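Speaker notes – Cable housekeeping in small equipment rooms
Seren Skyrme, Sincombe office, Tue 2 January

Slide 1. Title

Wait for the back rows to sit down. Say the talk runs half an hour with questions at the end. Handouts are by the door.

I look after the wiring at four Anell sites. None of them has a full-time network person on the floor. Most of what I know about cables comes from tracing them at the wrong time of day.

Slide 2. What the talk covers

Cables between the patch panel and the switch, and the loose ones that hang off the side of a rack. Not the cables inside walls. If somebody asks about ceiling runs, point them to the Rasholm session after lunch.

Slide 3. How a rack gets messy

It happens one cable at a time. Someone needs a port moved before a meeting. The short cable in the drawer doesn't reach, so a long one goes in and the extra length hangs down. The old one stays where it was in case it is still needed. Repeat for a few years.

At the Lukumay building we had 485 patch cables on the purchase records and 409 live connections. The difference was partly spares in boxes. The rest was still in the racks, plugged in at one end or at neither.

Pause here. People usually nod at this point.

Slide 4. What it costs

Time, mostly. The slowest job we logged at Lukumay was a dead phone line. It took 13 minutes to find the right cable and one minute to replace it. The person on the phone line was waiting the whole time.

Then there is the risk of pulling the wrong one. If you have to move six cables to see the seventh, you will sooner or later unseat a plug. A plug that is half out is worse than one that is fully out, as the fault comes and goes.

Air is the third thing. A curtain of cable across vents slows the air down. Keep it clear of anything with a grille on it.

Slide 5. Before you touch anything

Write down what is connected to what. Port number, panel number, what it serves. A notebook is fine. A spreadsheet is better if two people share the work.

Book a window. Tell people in the building, including the front desk. Ours was a Saturday in June, and we still missed the door entry system on our list – mention this, it gets the point across.

Have the new cables ready in the right lengths before you start. We set aside $4,000 for the whole building, and most of that went on short patch cables and side channels.

Slide 6. The order of work

Start with cables that are loose at both ends. They can come out with the power on and no one will notice.

Next, cables plugged in at one end. Check the list, unplug, and coil them. Draw them out slowly from the free end so the plug doesn't catch on its neighbors.

Then the live ones, one at a time. Unplug, replace, check the link light, move on. Don't do a whole panel at once, even if it looks quicker.

Slide 7. Color

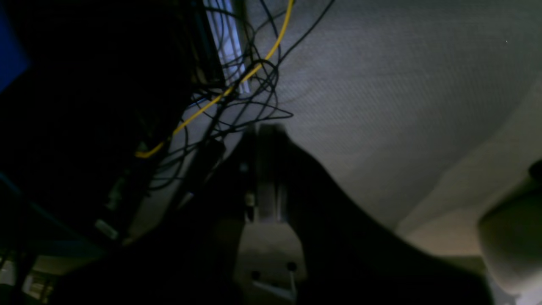
Do you need a different color for every kind of connection?
Two or three colors are enough for a small site, as long as the key is posted on the rack door.

One yellow cable among black ones is easy to follow with your eyes, even through a tangle. Black on black means following it by hand, loop by loop. Save the bright color for the few lines you would want to find first. At Lukumay that is the uplink and nothing else.

Color doesn't replace labels. Put a label at both ends, close to the plug, with the text facing out. If a label has no readable text left on it, treat it as missing and make a new one.

Slide 8. Straps and slack

Hook-and-loop straps, not zip ties. Zip ties get pulled too tight and have to be cut, and the cutters are right next to a live cable when you do it.

Leave enough slack for the equipment to slide forward. Put the slack at the side, in a wide loop. No sharp bends near the plug.

Slide 9. Keeping it that way

One out for every one in. Keep short cables on a hook inside the room so people don't reach for a long one. Look at each rack twice a year with the list in hand.

Questions. If there are none, ask who has a port list that is less than a year old. Remind them the Rasholm session is in the other room.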